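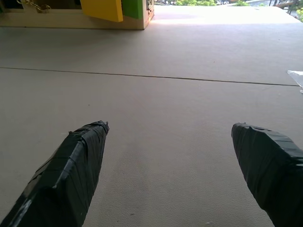

When does the Brivska lending shop open in its new home?

Doors open at 8 in the morning on June 27, 2026, at the old Åberg shoe shop on Fimine Street. Existing members can use their old cards.

Local news > Brivska > Town centre

Lending shop gets bigger home on Fimine Street

Brivska's lending shop is on the move. After a winter squeezed into the back half of the post office building, it takes over the former Åberg shoe shop this month, with more shelves, a proper counter and, at last, a window onto the street.

The shop lends out household things by the week. Carpet cleaners, cake tins, ladders, camp beds, a pasta machine that is hardly ever in. Over 1000 items on the books now, up from 112 when it started.

Sølve Haugen, who runs it, said the old place had simply run out of floor. "We had jam pans on top of the ladders. People were asking for stuff we knew we owned and couldn't get at. Took me most of a morning to find a fondue set."

The lease on the shoe shop was signed in January but work on the damp in the back wall took longer than planned, and the fitting room mirrors had to come out. The mirrors are staying in town. They've gone on the loan list, bring a van.

Prices stay as they were. Most small items cost 2 pounds a week, larger ones by arrangement, and anything to do with babies is free to borrow. Deposits are back on power tools only. Late returns will be chased by text message first and then by phone, a change from the letters that used to go out and which, Haugen admits, often went to the wrong flat.

The Lulex furniture store next door has agreed to share its loading bay in the mornings. After midday it is wanted for deliveries, so anyone fetching something heavy should come early. No parking on Fimine Street itself, the wardens are quite keen.

Kitchen things remain the most borrowed, followed by garden tools and then party gear. Bunting goes out every weekend from spring onwards. The shop is short of folding chairs, large tablecloths and a decent tea urn and would be glad of any of these in working order. It can't take mattresses, car seats, or electric blankets. Please do not leave bags in the doorway overnight, as happend a lot at the post office.
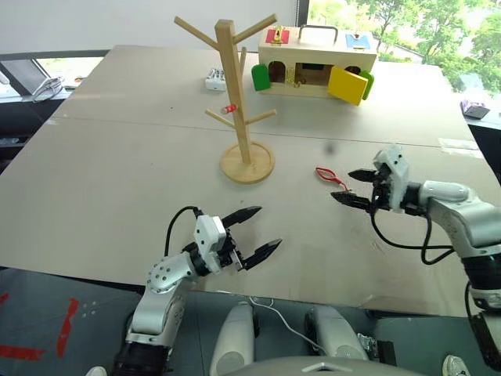
Wooden mug tree and wooden lock box at the back of a light beige table.

Not everyone on the street is pleased. A couple of traders had hoped for another shoe shop, the nearest now being a bus ride away, and one told us that a town centre needs places that sell things. Others reckon any lit window is better than the whitewashed one they've been looking at.

Opening hours will be longer than before. Mornings as now, plus two late evenings for people who work, with the evenings still to be fixed. A list will go up on the door. Phone bookings carry on at the same number, and items already reserved for collection at the post office can be picked up at the new adress instead.

The post office room closes to borrowers the afternoon before the move. Anything due back that week can be returned to either place, but big items should go straight to Fimine Street if they possibly can wait.

Haugen is also hoping to start a sewing table in the autumn, one evening a fortnight, bring your own thread. Names are being taken at the counter. Tea and buns on opening morning until they run out.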